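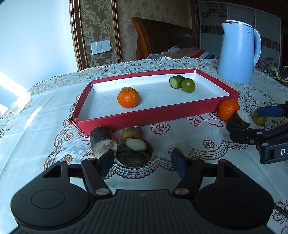
Ticket: right-hand gripper loses tracking during produce sorting demos
Opened by: Edin Milošević
Project: Leka, two-handed tabletop tasks
Status: Open, workaround in place

Hi all, it's me again with the vegetable task. Starting a fresh ticket because the old one got tangled up with the charger problem and I can't find anything in it anymore.

The short version: I'm recording by hand with both grippers, moving produce into the red box lid one piece at a time, and the right-hand track jumps. The video looks fine the whole way through. But when I play back the path, the right gripper suddenly hops sideways by the width of a mandarin, stays there for a bit, then hops back. The left one is smooth as anything. I have 27 demos from this table and 9 of them have the jump, all on the right hand.

Things I tried, in order:

Swapped the cables at the hub end. No change, the jump stayed with the right hand.

Restarted the recorder between every demo instead of every batch. Slow and annoying, and I still got a jump on the second one.

Slowed way down. I'm talking grandma-threading-a-needle slow. This helped a little, but the demos are no use to us at that speed, the robot would take all afternoon to put away a cucumber.

Wiped both lenses. They needed it (potato dirt gets everywhere!) but it made no difference.

Then I started looking at where in the room it happens, and I think I've got something. The jumps bunch up when I turn toward the window side. There's a really strong streak of sun coming in at the left edge of the table, plus a thinner strip across the cloth, and I wonder if the exposure is dropping so hard that tracking loses its points for a moment. Would that only hit one hand, though? That's the part I can't explain.

Update, same day: closed the curtain and recorded five more. No jumps. Opened it, recorded three, got one jump. Not a huge sample, I know, but I'm pretty happy with it.

Reply from Ankica Lazarević:
Nice find with the curtain. It could hit one hand if the two exposure limits don't match. Check the settings on the right unit, please. The default cap is 2,000 and somebody may have left it at 1,000 after the Drimutholm sessions. Also, keep the tablecloth. All those printed flowers give the tracker plenty to hold on to, and a plain one would make things worse.

Edin again:
Yep, the right one was at 1,000 and the left at 2,000. I've set them both to 2,000 and I'm leaving the curtain open on purpose for the next batch, so we can see whether the setting fixes it by itself. Cloth stays.

One other question while I have you — the front-left corner of the lid has split and the cardboard is fraying. Do I swap it for a new one, or keep going so the whole set matches? I'd rather keep it. The fingers don't go near that corner when I place things from the right, and I like having a slightly beat-up container in the data.

Ankica:
Keep it. Put a note in the batch sheet so whoever labels it knows the shape changes. And upload the bad demos too, in their own folder, I want to run them through the new smoothing step before we throw anything out.

Edin:
Will do. Next batch goes up Friday, curtain open, and I'll post the jump count here.

Related tickets
Left gripper reports half open when fully closed
Geltuvora hub drops one video stream after charging
Varkari playback: hand paths shown in mirror image
Batch sheet template missing the container column
Thumb soreness on long sessions, softer spring request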